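Subject: Re: [cell-budget] Spares and second bin for the picking cell
Last updated: 07/07/2019
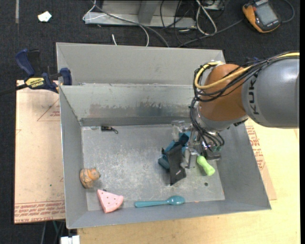

Do we need to buy a second arm this year to get the second bin running?
The one KUKA can cover both bins as long as they sit side by side, so the money should go to grippers and cables first.

Replying to the points below in order.

> We have quotes from Zamel and Nistor for gripper fingers. Zamel is
> cheaper per pair but wants an order of 13 pairs or more. Nistor will
> sell any quantity. Can we settle this before the May money lapses
> the way it did last time? Also, does anyone object to dropping the
> acrylic guards from the list?

Fingers: I would go with Nistor and order six pairs. We have never used 13 in a budget year, and if the Pledby work changes the object set we will want a different finger shape anyway. Small stuff like spoons and toy figures is what bends them, mostly against the bin walls.

Bin: a metal one again, same size as the present one. The plastic bin Stomanon offered costs less, but the rim flexes under a clamp. Please add two bar clamps to that line. We keep taking them from the bench next door and getting asked for them back.

Cables: not on your list and they should be. Everything that runs to the tool goes over the wrist, and that is where it wears. I have put in for two full sets, with ties. Lead time is five weeks, so this can't wait for the rest of the order.

Guards: I do object, mildly. Leave the line in at the old price and we can cut it at the end if the total is over.

Not yet priced - a proper stand for the second bin, and freight from Nistor. I will send both figures when I have them. If anyone has an old Zamel invoice showing what they charged for shipping, please post it to the list.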